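Filed under: Local democracy > Town and parish councils

Can a citizens' assembly overrule our council?

jelter_reader
Our council in Clekow is setting up a citizens' assembly, with 117 residents picked by lot, and I'm thrilled! I've just read a long essay arguing that bodies like this could rescue local government. But does the assembly get to decide anything, or does it only advise? The leaflet is vague, and I'd love to put my name down if it has teeth.

Sakai
Great that you're keen! Normally it only advises. The elected councillors keep the final vote, so look for the terms of reference and see whether they've promised a written reply to each recommendation. We had one in Drala (448 letters sent out, a lovely mixed bunch turned up) and the council had to answer every point in public by November. It took up most of ours on buses and dropped the parking ones, which still annoys me a bit, but I'd do it again tomorrow. Also, you usually can't volunteer if it's by lot. You have to wait for the letter.
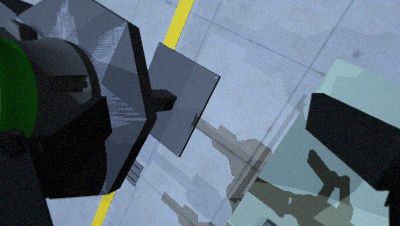 Dark gripper over a pale blue-grey floor, computer render.

marrowfat
They're all talking shops if you ask me, but the lunches are good!! Go and watch from the public seats if you don't get picked, ours had 300 of them.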